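# Buying a Small Clamping Cell: Your Questions

Birsen Çınar keeps this page for the Usden shops that are putting equipment requests together. Last updated 29 November 2022.

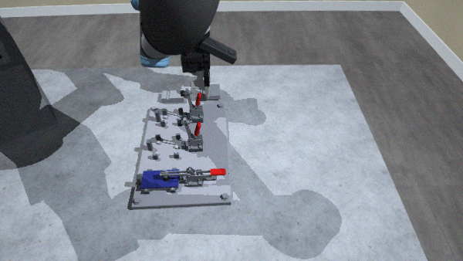 **What should go in the budget besides the arm?**

Plan for the gripper, fixture boards, toggle clamps, guarding, wiring and training. Put each one on its own line! Requests that lump it all together as "robot" always come back with questions, and then you lose a month.

**Can we simulate before we buy?**

Please do! A model with the arm, a fixture board and three clamp stations tells you plenty about reach and handle clearance — and moving a clamp in software costs you an afternoon at most. Bozkurt has the starter files.

**How much floor do we need?**

The Brutotberg cell takes up 126 square feet with its guarding. Measure your doorways too (we learned that one with a tape measure and a very patient driver).

**Are spare clamps worth it?**

I'd order 2 extra per board. They're cheap next to a stopped cell, and it's lovely to have one on the bench for people to try out.

**How many hours of training can we ask for?**

Up to 60 per shop, shared however you like. Operators who get in early come up with the best fixture ideas, so spread it around.

**When are requests due?**

Mid-December. Use the Iltness form and attach your quotes — drafts are welcome, and I love reading them.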